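Bring back the walk-in flu shot

I got my flu shot in November this year, and I want to complain about it. The shot was fine! My arm was a little sore, I ate a cookie in the car, no problem there. I want to complain about the two weeks it took me to get in the door.

For as long as I've lived in Fairclough, the county ran a walk-in clinic every fall in the old library building. You showed up, you filled out a half sheet of paper, you sat in a folding chair next to somebody you vaguely knew from the grocery store, and you were out before your parking ran over. You could do it on your lunch hour. You could drag your teenager in on the way home from practice before he figured out where you were going.

This fall it was gone. In its place we got Praketik, an app, and a list of appointment slots, nearly all of them over in Brinditura, which is a perfectly nice town and a 40-minute round trip on a good day.

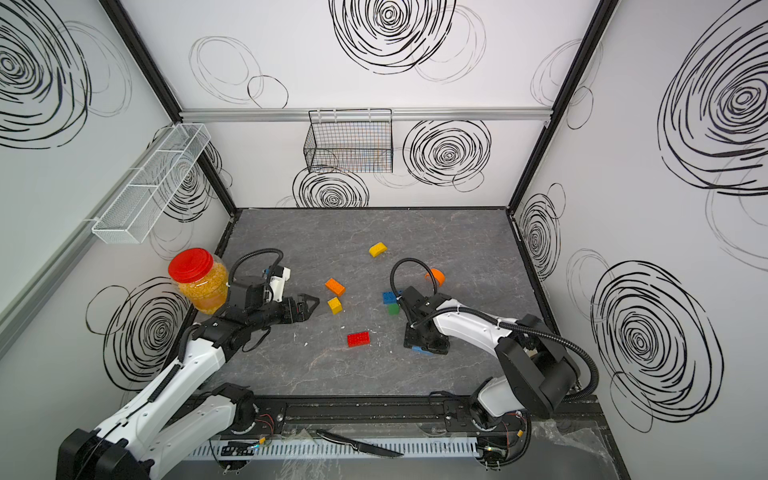
White robot arm, with a red-lidded jar beside it.

I know how I sound. I'm not scared of apps. I pay my water bill on my phone, I order my dog's food on my phone, and I once renewed my car registration from a canoe. But signing up for a flu shot took me 7 screens, and one of them wanted a photo of my insurance card, front and back, and then decided it didn't like the glare. I did it again in the kitchen. I did it again in the bathroom, with the light off and the door open. When it finally took the picture, the slot I'd picked had gone to someone else (good for them, I mean it).

The county's reasoning, going by the notice they mailed out, is that appointments cut down on waste. Staff know how many doses to bring, and nobody stands in line. I get that. I've been to the old clinic on a bad afternoon, and the line did go out past the book drop. Running a clinic costs money, and doses that get thrown out cost money too.

Still, I'd like to know how they're counting. The same notice says the walk-in clinic gave 3025 shots the last year it ran. I'd love to see that number next to this year's, and so far I haven't been able to find it anywhere. I asked at the county desk and was told it would be in the annual report. The annual report comes out in spring, when flu season is over and we've all moved on to complaining about pollen. 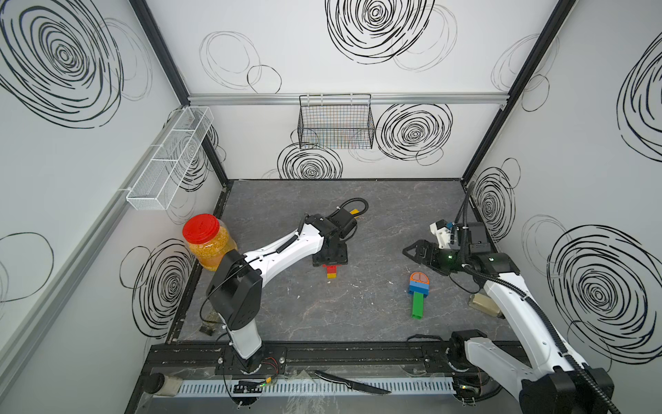

Black swirls on white walls around a gray marble-textured tabletop.

What bugs me most is that a flu shot is the kind of thing people do if it's easy. I'm not proud of this, but I'm one of them. If my kid has a fever of 103 I will cross a mountain range to get her seen. A flu shot when everybody feels great? I'll do it if I'm walking past. Put an app, a card photo and a trip to Brinditura in front of it and I start telling myself I'll get to it after the holidays. I very nearly didn't go, and I like shots! Well, I like having had them.

And then there are the folks who can't just decide to be less lazy. My neighbor across the street doesn't drive anymore. She used to walk to the library building with her cane and make a morning of it. The bus to Brinditura exists, technically, but it's the 107, and it leaves in the morning and comes back when it feels like it. She asked me if I'd book her a slot, and of course I did, and of course I drove her. Plenty of people don't have somebody across the street, though, or they do and they'd rather not ask.
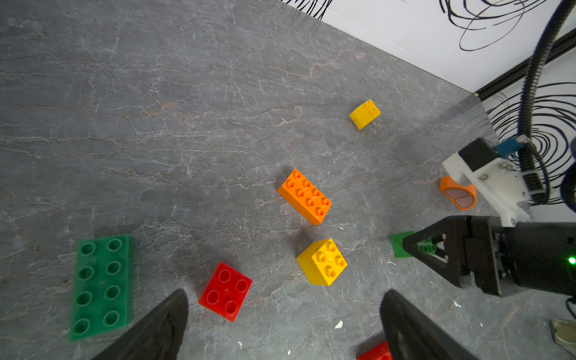 What they did in Venine

My sister lives in Venine, which isn't a rich place and isn't much bigger than we are. They have appointments too. They use the very same app. But they also kept two afternoons a month for anyone who wanders in, and they hold them at the high school gym so there's room to sit. She tells me it gets loud, and the coffee is terrible, and she was in and out in the time it took her husband to find parking.

So it can be done. Let the planners have their appointments and give the rest of us a couple of afternoons. If a few doses get left over at closing time, drive them to the fire station, or the bus garage, or the diner. I bet they'd get used.
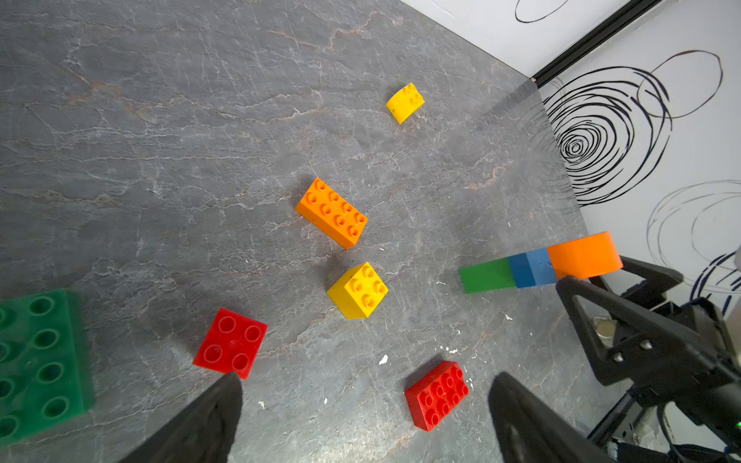

Toy building bricks in yellow, orange, red and green.

I'd settle for less, even. Put a phone number on the notice, with a person who picks up. Add some slots in Fairclough after five o'clock, for people who work. Take out the card photo and let us bring the card with us like we've been doing since forever.

The county board takes comments on next year's health budget this winter, and you can write in or show up at the meeting. I'm going to show up. I'll be the one with the half sheet of paper from the old clinic, which I found in my glove compartment, already filled out except for the date.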